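Notebook entry, 02/12/2020
Household chores bench, simulation strand
Entered by Nest Hughes

Purpose of the session: to settle which tidying tasks go forward to the Dekeo comparison, and to record where the shelf task stands. The question put to us by Ternemero in May was whether a single arm can be trusted to put small items away on a shelf without supervision. The present answer is no, although the margin is narrower than it was.

The run comprised 428 simulated attempts with the current controller. Each attempt was stopped after 60 seconds whether or not the item had been placed. Of these, 165 were accepted under the bench rules, which require the item to be at rest on the correct level with the gripper fully withdrawn. An item left leaning on the lip is a failure. Colleagues who were using the older, more generous rule should re-score before quoting any figure to Jokville.

The two levels should be reported separately from now on. The upper tray is open to reach from above and the planner treats it much like a table top. The lower level is a different matter, as the arm must go in under the tray and come out again by the same path. Most of the rejected attempts logged so far are on the lower level – the breakdown is in the shared sheet and I have not copied it out.

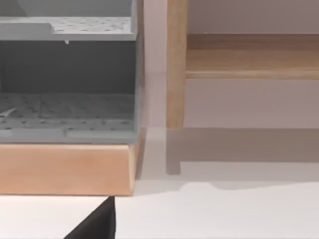
Shelf task, simulation. Grey two-level organiser on its wooden base, wooden stand behind to the right, tip of the gripper finger at the bottom.

Points arising:

The perforated surfaces are costly to simulate. Replacing the holes with a plain collision surface and keeping them for appearance only shortened the run by around 25 per cent. The change is to be retained, subject to a check that small parts do not behave differently on the real shelf.

The raised lip at the front of the lower level remains the principal obstacle. The controller approaches too low and corrects late. A fixed clearance above the lip has been proposed, but this reduces the room beneath the upper tray and will not suit taller items. To be tried with the short items first.

Shading inside the compartment is to be varied in the next batch. The back wall renders considerably darker than the other grey parts, and the depth estimate has been poor there. The Sakamoto lighting set is already loaded and should be used without alteration.

On the wider question, a person would clear the same items without attention to any of the above. Wiping and carrying tasks are nearer to being usable than putting away, and the note to Ternemero should say so plainly. No claim is to be made about unattended work in a home or on the shop floor until the lower level has been repeated on hardware.

Outstanding: re-score of the earlier batch; clearance trial; wording of the note. Controller settings unchanged at close of session.

N. Hughes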